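Talk notes: Sunscreen for people who hate sunscreen
27 Jun 2023, Gidley library, upstairs room

Slides first, then talk. Don't start until the latecomers have chairs. Water on the table, remember to drink it this time.

Hi everybody, thanks for coming in on such a gorgeous evening. I write the Fumon skin newsletter and I've been wearing sunscreen every day for years, mostly while complaining about it.

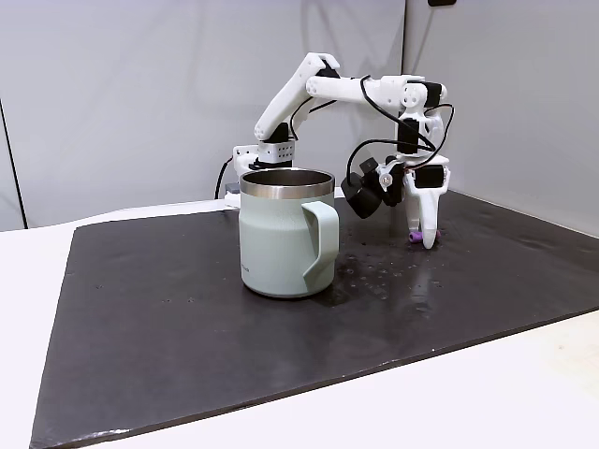
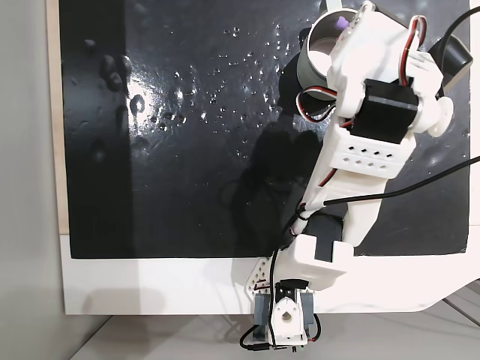
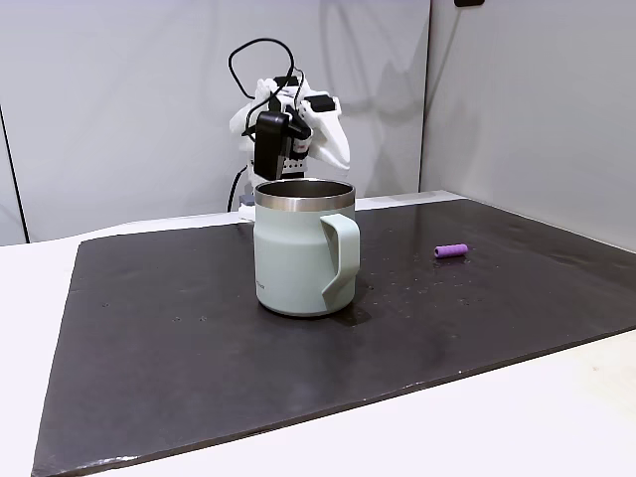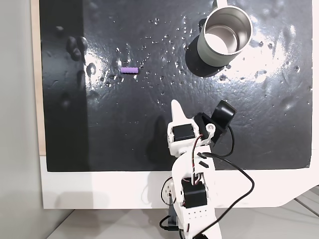 OK, show of hands. Who put sunscreen on this morning? Keep your hand up if you did your ears. (Wait. Lots of hands will go down. Mine would have too, until I burned the tops of both at a ball game and slept on my back for a week!)

I asked newsletter readers this spring why they skip it. I got 188 answers, and 157 of those people told me it was the feel — greasy, sticky, heavy, stings my eyes, pills up under my makeup. Hardly anyone said they didn't believe in it. So I'm going to skip the scary part tonight and talk about texture.

Creams first. If your skin runs dry, you can probably drop your separate moisturizer in summer and let the sunscreen do both jobs. I went back and forth on this and I'm happier with one layer. If you're oily, look for a gel or a thin milk. Read the back and try it on your jaw before you commit your whole face.

(Pass around the two sample tubes, Vidal and Trulter. Say out loud that I bought both myself. Someone always asks.)

Mineral or chemical? I knew you'd ask, and I really don't mind which. Mineral ones tend to be easier on my eyes but they can leave a white cast, and on deeper skin that can look terrible. Tinted ones help. Go by daylight when you check the match, store lighting lies.

How much. More than you think! Two full finger lengths for face and neck is a decent guide. I do it in two rounds, one finger at a time, and wait a minute in between. That fixed most of my pilling. The rest was a silicone primer I loved and had to break up with.

SPF number: 30 or higher, broad spectrum, and put it on again every two hours if you're outside, sooner if you swim or sweat. Over makeup I use a stick and press, no rubbing. Powders are fine for shine but I wouldn't lean on one by itself.

(If we're running long, cut the lips bit. If not: lips burn, get a balm with SPF, clear gloss makes it worse.)

Check the date on last year's bottle. Mine lived in the car through July and came out like cottage cheese. Toss it.

Questions. Likely ones — babies (ask your doctor, shade and hats), vitamin D (same, ask), spray cans (rub it in, don't breathe it). Handouts are by the door, I printed 36, so share if you came together. Sign-up sheet goes around now, before people start looking for their keys.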